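Gallery: hard drives, trays and one open desktop

Posted March 7, 2023 in Workbench, Galleries

Hello again! I've been promising Pendo some pictures of the drive corner for ages, so here they are at last. If you only come here for the keyboard posts, skip along, there's nothing with keys on it today. Everyone else, come and look at brackets with me.

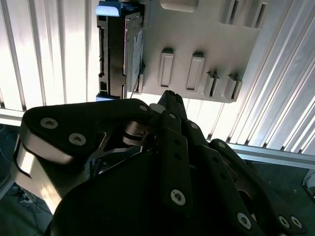
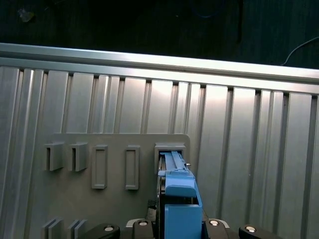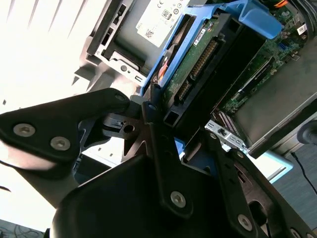
Grey panel with a 3.5-inch drive in its tray (first), the row of brackets and frames on the grey board (second), and the desktop with its lid off and the blue drive caddy (third).

A few bits to go with them, in the same order.

The first one is for Akinyi, who asked what size of drive I meant. Full-size 3.5-inch, the chunky sort. I'm very fond of these — they have a proper weight in the hand, and a tray makes them so much nicer to handle than a bare drive with its circuit board showing.

Second one: my favourite! I do like a board where every holder is a different shape. The U-shaped brackets are on the left, then the two tall frames, then the square holder at the far end of the row. The metal wall behind is slotted extrusion, and if you've never built with the stuff (Erasto swears by it) I can only say start small, it gets expensive quickly.

Third one is the desktop. You get the power supply at the top with its white label, and next to it that bright blue caddy with the big curved handle. I wish every maker did this. My old Shao tower has its drives held in with four tiny screws, two of which live in a jam jar because I can't face putting them back.

Beatrice wanted to know about drive sizes for her photo archive. Hers comes to 700 GB, so a single 1 TB drive would do for now, plus a second one for the backup please, Beatrice, I mean it.

Next gallery will be the cable drawer, once I've untangled it.

Filed under: Storage, Desktops, Brackets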